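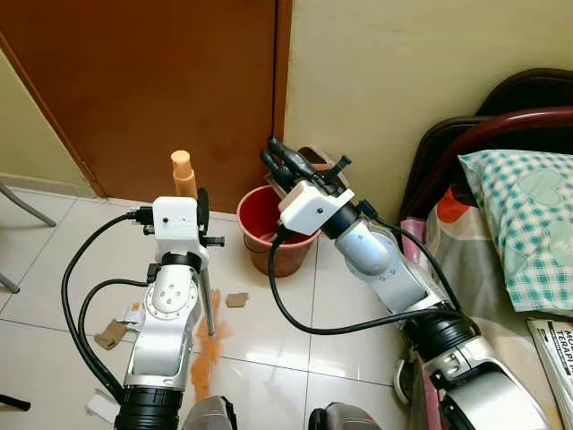
Re: Floor care in the shared corridors, Eserwood building

Dear all,

Thank you for the replies received since Wednesday. The point most often raised is quoted below.

> The notice says tiled floors are to be swept before they are
> mopped. Does this apply to the corridor outside room 26 as well?
> We have been using a damp mop only, and the grout lines are
> turning grey. Also, where should the bucket be kept? The
> cupboard by the Huerta entrance is full.

The rule applies to all tiled floors, including the corridor outside room 26. Please sweep towards the door with the soft broom, working along the wall first, and collect the dust before any water is put down. Grey grout should be reported to the Doria office – please do not use bleach on it.

Buckets may stand against the wall during cleaning, provided that the door can open fully. Afterwards they should be emptied, rinsed and returned to room 42. Brooms are to be hung with the head upwards, as bristles left resting on the floor soon lose their shape.

An order for 3 replacement broom heads has been placed with Gutodeck. Further requests should reach this list by the end of December.

Yours faithfully,
Building Services, Eserwood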